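About Olar

Olar is a shared workshop on the ground floor of a former office building in Furkcombe. We build and program robot arms for jobs in ordinary houses and hallways. Skodiscombe Tool Library lends us hand tools, and Padilla, the joinery next door, cuts our wooden parts.

The workshop opened with 20 members and now has 33. Most come in after 6 p.m. – the floor is quieter then and the benches are free. We have 700 square feet, shared between electronics, printing and one long bench for gripper work.

Our main build this year is a wall and door rig. It uses a bought arm and a gripper we keep changing. The current version of the fingers is number 29.

Work on the rig, in the hallway:

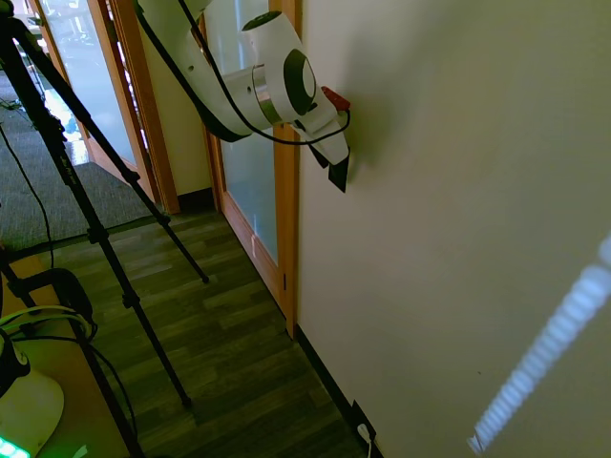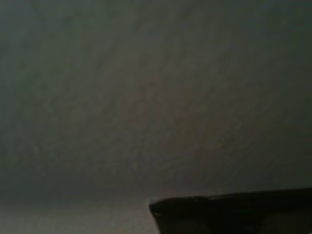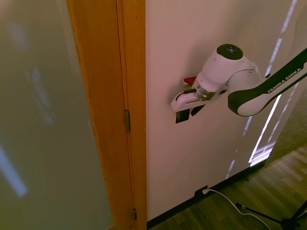
Joining

New members start with an evening on the safety rules and the stop button. After that you can book bench time or join a build already under way. Bring your own laptop. Monthly dues cover power, filament and basic fasteners.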